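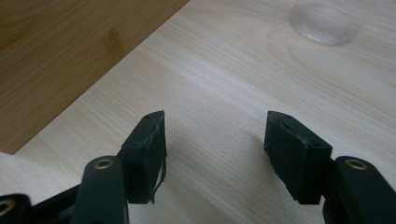
28th November
By Aniela Duda

Home Talks Schedule Speakers Past Talks Contact

Living with a pale wood table – my notes for the Barnport evening

Say hi, thank Bogumił for the introduction (it's Kaczorowski, practice it in the car).

Start with the grain. I love a light tabletop because you can really see what the tree was up to – long wavy lines, then a patch where they bend into little arches like the contours on a hiking map! Ask who has one at home. Let them talk for a minute, they always want to.

Then my own table, the Borka. It's 64 inches long and I paid way too much for it, and the first week I put a hot teapot straight down on it. Tell the teapot story, but keep it short this time.

Cleaning. Soft cloth, barely damp, go with the grain. Dry it right after. I don't use spray polish on mine and I know Bogumił disagrees, so let him have his say if he wants it.

Sanding out a ring. Pass the two sample boards along the rows now, front row first. Start with a light hand. Mine took 60 minutes and I had to stop twice for the phone. If your top is veneer, go very easy or leave it alone – say this one twice, someone in Nerkent went right through theirs and wrote me a sad letter.

Oil. Thin coat, wipe off the extra, then keep everybody away from it for 48 hours. Yes, that means dinner on the couch. Lay the oily rags out flat outside to dry, don't ball them up in the trash!

Questions. Somebody will ask about crayons. Get the boards back before people put their coats on.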